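Gallery: Workstation Teardown at Claddale

Posted by Tia Garside, January 2026

The Claddale workshop takes in retired desktop workstations and strips them for parts. Boards, memory, processors and cards that still test good go back on the shelf, and the steel goes to the metal merchant. Most of the machines come from design offices and small engineering firms that have moved on to newer hardware. They are heavy, well made and easy to get into, and there is usually something inside worth keeping.

This gallery covers one tower from the Ashworth batch. Ashworth sent us 17 machines when they closed their upstairs drawing office, and the older ones are being taken apart first. Derek Mellor set the order of work and Josefina Painemal keeps the parts log. I wrote up the notes.

For anyone who hasn't looked inside a workstation of this type, the layout differs a little from a home computer. The memory slots are split into two banks, one on each side of the processor, so the tracks between the processor and each bank stay short. The processor is held down by a metal frame with two levers. You release the levers in the right order, lift the frame, and pick the chip straight up by its edges. There is no need to force anything. If it feels stiff, one of the levers is still hooked.

Expansion cards sit in slots at right angles to the board. Each has a bracket at the rear of the case and some have a catch at the end of the slot as well. Check both before pulling. A card that is rocked side to side can take a piece of the slot with it, and then neither part is worth much.

All of this is done with the case on its side, board facing up. 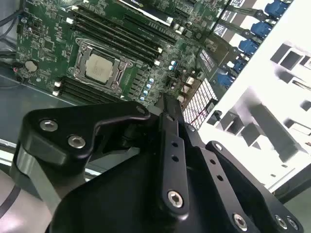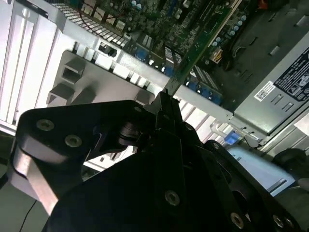
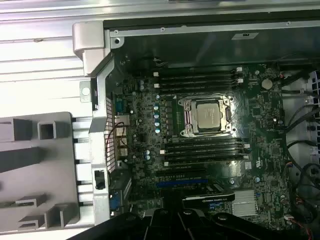
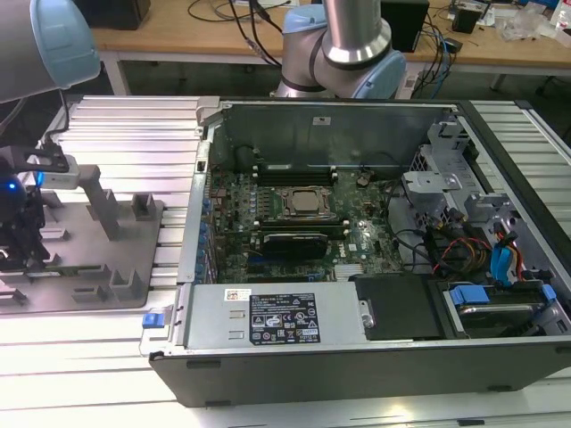 Inside the tower: the green motherboard and its parts, and, in the last picture, the whole case on its side on the bench.

Notes on the parts

Processor. The chip goes into a plastic clamshell as soon as it comes out, and a cap goes over the socket. The pins on this type are in the socket and they bend very easily. Ryan Cropper straightens them under a magnifier when he has to, but he would like to do less of it. Old thermal paste is wiped off with alcohol and a lint-free cloth before the chip is logged.

Memory. Our sheet has a line for each slot, and an empty slot is written down as empty. Modules that come in with a machine are tested one at a time and bagged in matched pairs. Mixed sizes are common, and up to seven machines in the Ashworth batch may need theirs sorted by hand.

Graphics card. The one in this tower is an NVIDIA Quadro. Cards like this are still asked for by people running older drafting software. Ours get a basic output test and a clean, and the fan is checked if there is one. We don't sell them as tested under load.

Coin cell. These come out at the end and go in the battery tub by the door. Please don't leave them loose on the bench. A coin cell that rolls under a board can short something, and they are a hazard if there are children visiting.

Capacitors and heatsinks. We don't remove either from a good board. A bulging or leaking capacitor gets a red sticker next to it and the board goes to the repair shelf. Chipset heatsinks stay on unless the board is going for scrap.

Case. The shell and drive cages go out with the steel. Side panels are kept for a while, as Cavon, who buy our rebuilt machines, often ask for a replacement where the original is dented.

Packing

Boards travel flat in antistatic bags, with foam underneath and nothing on top. Cards go upright in the divided Luvine crates – two to a section, brackets all facing the same way. Write the log number on the bag before the part goes in, as the pen tends to skip on a full bag.

If you are collecting parts, the counter is open on Tuesday afternoons. Bring the log number if you have one. Stuart Dunmore handles requests for complete boards and can tell you what is on the shelf.

Next gallery: drives and power supplies, in March.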